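Category: Robotics / Manipulation software

4.2 Grasp arbitration for two arms on one garment

The planner described in Section 3 produces a list of candidate grasp points for each arm and treats the two lists separately. This works well when the garment is spread out, and badly when it is bunched up, as the best points for both arms then tend to fall in the same small patch of cloth. In an early version of the system each arm took its own highest-scoring point and the motion layer was left to sort out the consequences. It usually did so by stopping both arms.

We therefore added an arbitration step between the planner, which we call Pudik, and the motion layer, Grumard. Arbitration takes the top candidates from each list, forms pairs and scores each pair on three terms: the sum of the single-arm scores, the clearance between the two wrists along the planned approach, and the estimated length of cloth between the grasp points. The last of these is measured over the surface of the depth map and not in a straight line. Two points on either side of a fold may be close together in space and far apart on the garment, and a pair of that kind is often the one we want.

Pairs with a clearance below 52 mm are not thrown out. They are passed on with a flag, and Grumard then runs the approaches one after the other, with the second arm waiting at a fixed standoff until the first has closed. Above that limit the arms move at the same time. The limit was set by hand during tuning and has not been changed for the trials reported in this section.

Figure 4 shows a close pair on a hooded sweatshirt. Both grippers hold the lower part of the garment near the front of the table, and the cloth between them is lifted into a small peak. The hood and both sleeves are left out of the grasp altogether. For the perception stage this is a hard state, as the hem, the pocket and the loose folds around the hood all give edges of similar strength, and the labels for these parts are the ones most often confused.

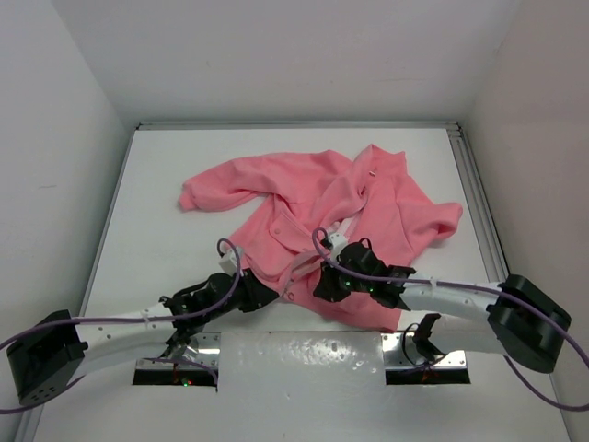
Figure 4. Both arms holding the lower part of a pink sweatshirt, with the grippers close together.

Anneliese Wendt, commenting on a draft of this section, objected that the cloth-length term rewards the wrong thing once the cloth has been lifted. Her point was that the depth map sees only the outer surface, so a layer trapped under a fold adds nothing to the measured length, and the arbitration step may choose a pair that grips two layers with one arm and one layer with the other. She asked whether the pair should be scored again after the first gripper closes.

We agree with the objection and have tested the change she proposes. With rescoring switched on, the planner takes a new depth map after the first arm closes, updates the cloth-length term and may move the second grasp point. The cost is a pause between the two closures. On our machine the new map and the second scoring pass take 725 ms together, most of it spent on filtering the depth data near the grippers, where the tool hides part of the cloth.

Rescoring is only useful when the approaches are run in sequence. When the arms move together there is no point at which a new map can be taken without stopping one of them, and we have left those cases as they were.

All planner decisions, flags and depth maps are written to a log by Plakska, a small recording tool that runs beside the motion layer. The log used in this section holds 2722 arbitration calls. Each entry keeps the full set of scored pairs as well as the chosen one, so a change to the weights can be replayed offline without moving the arms. Replay can tell us which pair would have been chosen. It cannot tell us how the cloth would have behaved, and we have used it only to find cases worth running again on the hardware.

One limitation remains in the handover between planner and controller. The flag for a close pair is set once, from the planned approach, and is not updated if the second grasp point moves after rescoring. A pair that starts out close may end up well clear, and the second arm will still wait at its standoff. This wastes time but is safe - the opposite case, where a clear pair becomes a close one, cannot arise, as clear pairs are never rescored.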